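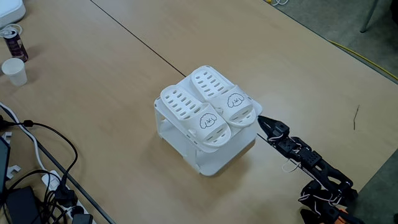

Plumbridge Day Centre: progress report, second quarter

Print this page | E-mail this page

Report to the Trallwood Fund, 12 September 2019
Prepared by Josefien Brouwer

1. Falls prevention classes

The balance and strength classes ran every week except the bank holiday week in August. We had 60 places to fill and all were taken. Vitalii Dovhaniuk leads the morning group and Andri Stöckli the afternoon one. The afternoon group is still the quieter of the two – the bus from Dmytriv was retimed in August and now gets in after the class has started. We have moved the start back by 20 minutes and will look at attendance again next quarter.

Footwear at home comes up in most classes. Members ask about slippers more than anything else, and the nurse has agreed to give a short talk on fit and grip.

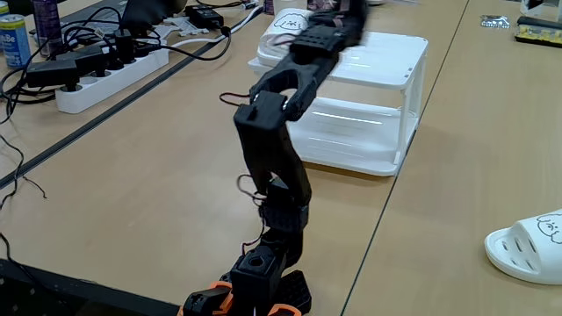 2. Home visits

The target for the year is 200 visits and we have made 100. Most requests were for grab rails and better lighting on stairs. Two visits were put off when the fitter was ill, and both have been rebooked.

3. Spending

We are within budget on staff and hall hire. Printing went over, as the exercise booklet had to be done again after a page was left out. We would like to move the unspent travel money across to cover it – please let us know if you need a form for this.

Print this page | E-mail this page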